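Vodent Equipment Case
Supplied by Uvine Institutional Stores

The Vodent is a hard-shell case for small instruments, chargers and accessories that must be issued and returned in good order. It is supplied in black and is suited to departmental stores, teaching rooms and shared workshops.

The lid meets the body along a close seam, and the corners of the shell are rounded. A braided cord is available as an accessory for carrying or tethering.
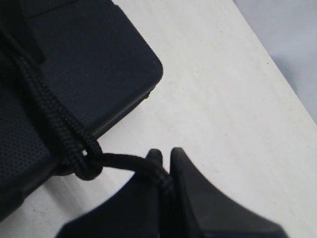
Cords may be ordered separately in lengths of 50 cm and 80 cm. Worn cords should be withdrawn from use and replaced. The shell may be wiped with a damp cloth; solvents must not be used.

When shelf space is limited, the case may be stored upright on its long edge. Users of the earlier Cima model should note that its inserts do not fit the Vodent.
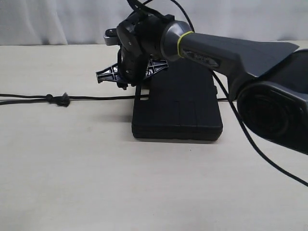

Vodent case, black, standing on its long edge.

Orders are accepted in multiples of 4. Orders received by 9 a.m. on Monday are dispatched the same week by Blomqvist. Enquiries regarding institutional accounts should be addressed to Malsha Selvanayagam, Supplies Office.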